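9 October 2020
by the Saliba blog desk
1 min read

Quick one, dinner's late. Finally on the black pile, the stuff I kept pushing back all September. Black cloth and lint, ugh. Went over it with the roller, then again, then tape.
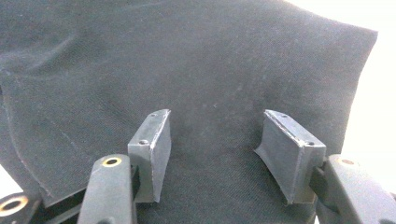

My sister says to give up on rollers and use a damp rubber glove, always stroking the same way. Fine. Will try it tommorow.

Next, the one with the white trim. Smooth the body first, then the trim — otherwise it sets in a kink and you're stuck with it. No dryer for anything black in this house anymore. Cold wash, inside out, 20 minutes tops. Still 71 things on the mending and folding list, dont ask.
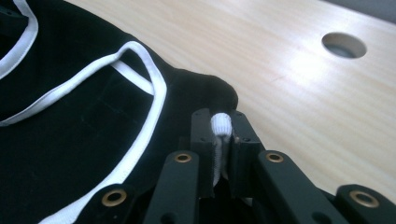 White trim on black, on the table.

More Sunday, maybe.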